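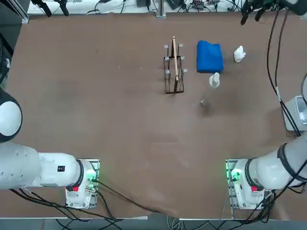 Preparing a Home for Showings: Household Tips for Sellers
Seller Resources from Vinier Residential

The following guidance is provided to all owners who list a property with Vinier Residential. It covers the household work that is best finished before the listing goes live and the routines that keep a home presentable while it remains on the market. Owners of condominiums should check their association rules before carrying out any work on doors, windows or balconies.

Entry and Front Door

Buyers often stand at the front door for a minute or more while the agent opens the lockbox. Wash the door with warm water and a little dish soap, including the top edge and the panel grooves, and dry it with a soft cloth. Brass hardware with a clear coating should be cleaned with soap and water only. Polish will cloud the coating.

A lock that sticks should be treated with dry graphite. Cooking oil and heavy grease collect dust and will make the problem worse within a season. Test every key that will be left in the lockbox, including the key to any side door or detached garage.

Kitchen

Clear the counters of all but two small appliances. Store the remainder in a lower cabinet near the outlet where they are normally used, so that daily cooking is not disrupted for the length of the listing.

Cabinet doors collect a film of grease near the handles and above the range. Mix one teaspoon of dish soap into a quart of warm water, wring the cloth well, and wipe with the grain. Rinse with a second cloth and dry at once. Do not use scouring powder on painted or varnished doors.

Hinges that have drifted out of line can usually be corrected with a screwdriver. On most concealed hinges the front screw moves the door from side to side and the rear screw moves it in and out. Turn each screw a quarter turn at a time and close the door to check the gap.

To clear odors from a drain, pour in half a cup of baking soda, leave it for fifteen minutes, and flush with hot tap water. Clean the underside of the rubber splash guard in the disposal with an old toothbrush, with the power to the disposal switched off at the breaker.

Hardwood Floors and Trim

Vacuum with a brush attachment before any damp cleaning. A mop should be damp enough to leave a trace that dries within two minutes. Steam cleaners are not advised on hardwood of any age.

Small scratches in stained trim can be disguised with a wax filler stick one shade darker than the wood. Press the wax into the scratch, level it with the edge of a plastic card, and buff. 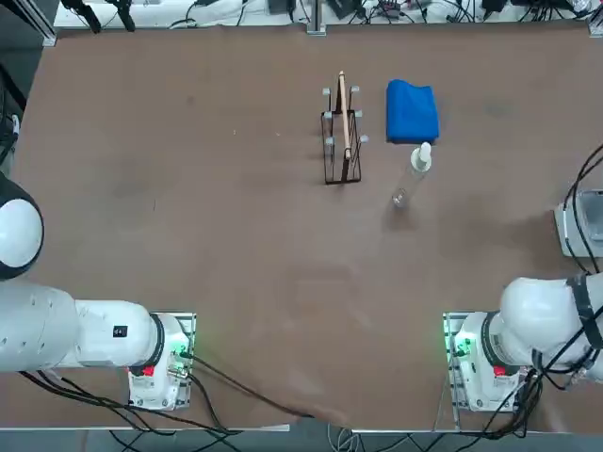

In homes built before 1978, painted trim should not be dry sanded or scraped until it has been tested for lead. The listing agent can supply the names of certified inspectors in the Susarum service area.

Windows

Wash windows on an overcast morning. Direct sun dries the cleaner before it can be wiped and leaves streaks. Use vertical strokes on the inside and horizontal strokes on the outside, and any streak that remains can be traced to the correct side of the glass.

Sashes that are hard to raise should have their tracks brushed out and rubbed with a plain white candle. Remove insect screens from the front of the house, label each one on the frame with masking tape, and store them upright in the garage.

Bathrooms

Replace caulk that has darkened or pulled away from the tub. Remove all of the old material first, wipe the joint with rubbing alcohol, and fill the tub with water before applying the new bead. Leave the water in place until the caulk has cured for the time stated on the tube.

Mineral deposits on a showerhead will loosen if a bag of white vinegar is tied around it for one hour. Check the manufacturer's instructions first if the finish is nickel or oil-rubbed bronze.

On the Day of a Showing

Open the blinds, switch on all lamps, and set the thermostat to a comfortable temperature at least one hour ahead. Empty every wastebasket. Close toilet lids. Place medicines, mail and small valuables in a locked drawer or take them with you. Pets should be away from the property for the full appointment.

Showings are normally requested with 4 hours' notice. Owners who need a longer period may change this setting by contacting the Bittencourt office, Suite 206, during business hours. Printed copies of this guide are available at the same office and at the Eser branch. Please ask for Form 394.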